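Prurklow Stems: Data Card

Version 2

Summary

Prurklow Stems is a set of 1,000 teleoperated demonstrations of two-arm flower arranging, released by Fokon for training and evaluating imitation policies. Each demonstration covers handling artificial stems at a tabletop and placing them in a clear glass vase. Stem selection and order were left to the operator.
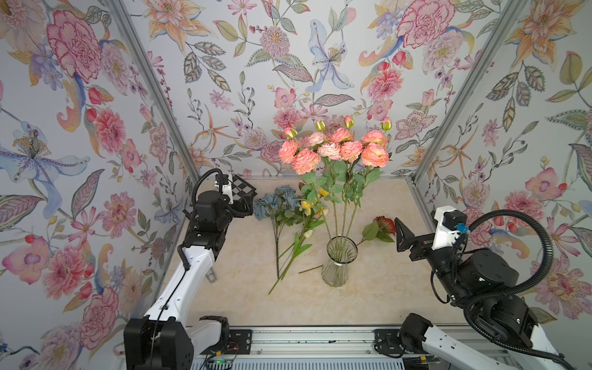

Figure 1. Workspace with both arms, vase and loose stems.

Collection

Operators were instructed to use both arms whenever a stem had to be turned or passed across the table. Corrections and regrasps were kept. Episodes were ended by the operator and reviewed once before inclusion — review covered synchronization and missing video only.
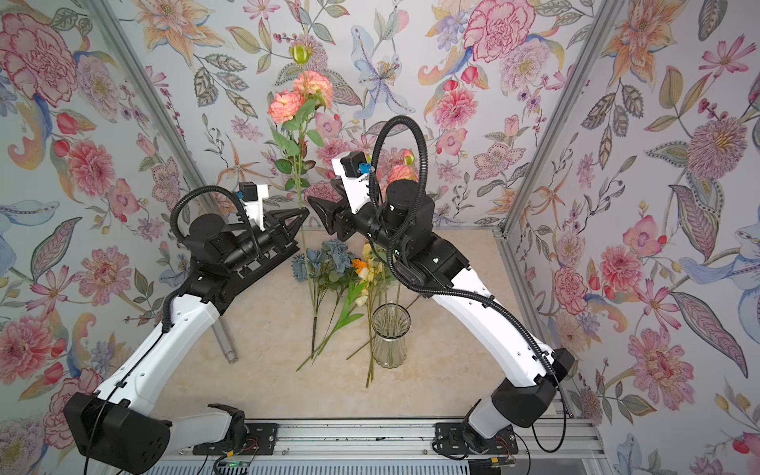 Alvarado asked whether hesitations should be trimmed before training, as long pauses had caused an earlier policy to stall in mid-air. The released files are untrimmed; a list of pauses longer than 3 seconds is supplied separately so that users may apply their own rule.

Streams include fixed workspace views, wrist views, joint positions and gripper commands. Wrist views are often blocked by foliage once several stems are held together, and should not be used alone to judge grasp success.

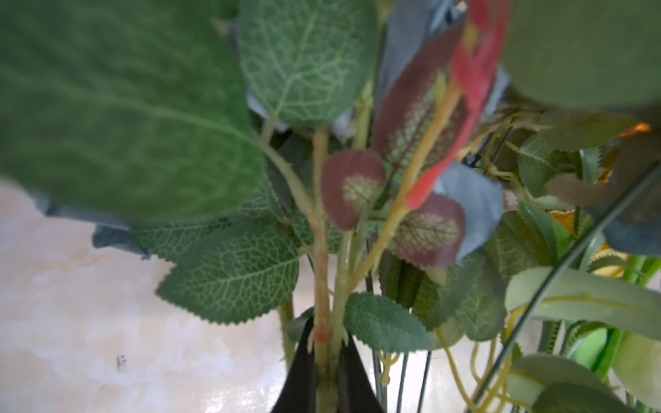

LIMITATIONS AND KNOWN ISSUES

All flowers are artificial. Policies trained on this set should not be expected to handle fresh stems, which bend and bruise differently. Floral wallpaper surrounds the workspace, and color-based segmentation performs poorly against it. Unrelated objects may appear on the table and are not labeled.

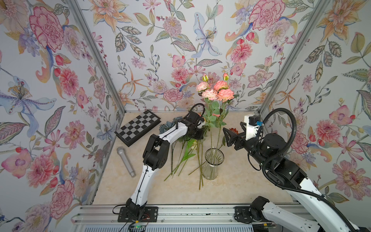
Access and Citation

Requests are handled through the Staltanus portal. Please cite the data card version along with the set name. Version 1 was withdrawn in December and should not be mixed with the present files.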